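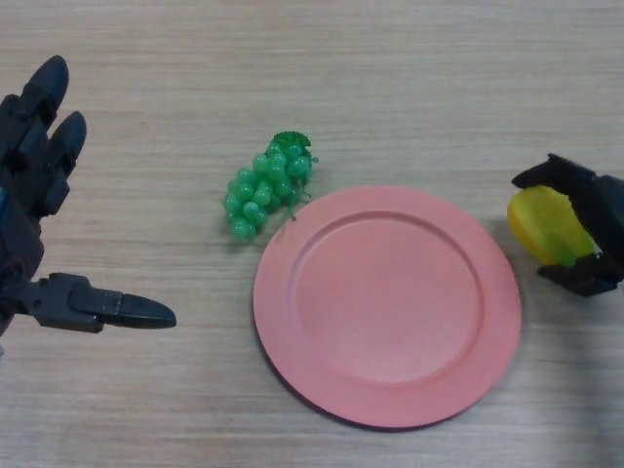
Fake fruit for a display table — worth paying for, or is it all the same stuff?

Forum: Home Staging and Decorating > Tabletop

quillback_ann
I'm putting together table settings for a rental in Skanodcombe and the owner wants fruit out that won't rot between guests. My short list is a bunch of green grapes, a small yellow piece of some kind, and a plain pink plate to go with them. The Ultton set is 30 dollars. The Hurmont one is 15 and looks identical to me in the listing photos. I don't believe a plastic grape can be twice as good as another plastic grape. Talk me out of the cheap one if you can.

mossypete
You won't get that from me. I've bought both and I doubt I could sort them if you mixed them in a bag. The leaf might be a bit stiffer on the Ultton. Might.

RadishHour
Disagree. It comes down to the grapes themselves. The see-through kind pick up light from a window and pass for real from across the room. The solid painted kind look like peas. Plenty of cheap sets ship the painted kind no matter what the listing shows.

mossypete
Did yours come painted, or is this something you read?

RadishHour
A neighbor's did. I saw them.

mossypete
So one bag.

siham_kabbaj
Siham Kabbaj here, I set tables for Radwan (we furnish short-stay apartments, so I handle a lot of this stuff). I'm going to be a wet blanket about the whole idea. Guests know. They pick it up, they squeeze it, and then they leave it in the sink. A plate with nothing on it looks better than a plate with plastic on it. If you must have the grapes, lay them on the table next to the plate so people can still use the plate.

quillback_ann
Owner is set on fruit, so that ship has sailed. But next to the plate is interesting. I had been picturing it heaped up in the middle.

siham_kabbaj
Heaped up needs a lot more fruit than you're buying. One bunch and one little yellow thing in the well of a plate looks like leftovers.

dunlin586
My two cents on color, which everyone seems to be skipping. Salmon pink and grape green are fine together. On pale wood, though, I'm not convinced. Both of those are soft colors and a light beige table doesn't push back at all. I'd want something dark under there, a runner or a mat.

RadishHour
Strongly against the runner. Light wood with a fine grain is the one surface where a coral plate stands out without any help. Put a dark mat under it and all you see is the mat.

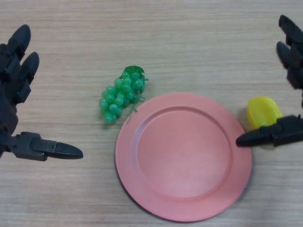
Also a matte table doesn't glare, so the shine on the grapes and the yellow piece doesn't have to compete with the wood. That's half of why they read as fruit at all. A glossy table kills it.

dunlin586
I'll give you the glare. I still say the plate floats. A rim that wide wants an edge to sit against.

mossypete
It's a plate. It sits on the table.

quillback_ann
I tried both this afternoon with a plate from my own kitchen and a navy dish towel. The towel looked like somebody forgot a towel. So no runner, sorry dunlin.

dunlin586
A dish towel isn't a runner, but OK.

brackenfold
Does anyone have a trick for the curly bits? The little green tendrils on ours never stay where you put them. I bend them down along the side of the bunch and by evening they're sticking straight up. I've seen people say to dip them in hot water and hold them. I'm suspicious of that because I don't know what plastic it is, and I don't want a melted leaf.

siham_kabbaj
Warm tap water, not boiling, and only the tendril. It works on some and does nothing on others. I wouldn't call it a trick. Mostly I turn the bunch over until the bad side is down.

RadishHour
Snip them off.

brackenfold
Then it's a bag of beads with a leaf on it.

RadishHour
It was already that.

quillback_ann
Update, and then I'll leave this alone. I ordered the Hurmont. Grapes came see-through, so RadishHour's warning didn't apply to my bag at least. The yellow one I can't identify. I've asked three people and gotten lemon, pear and "mango I guess." The listing has 300 reviews and not one of them says which fruit it's supposed to be. Grapes are going above the plate and a little to the left, and the plate stays clear. Owner hasn't seen it yet.

mossypete
Pear.

dunlin586
Post it when it's set up. I'm still betting you end up wanting a mat.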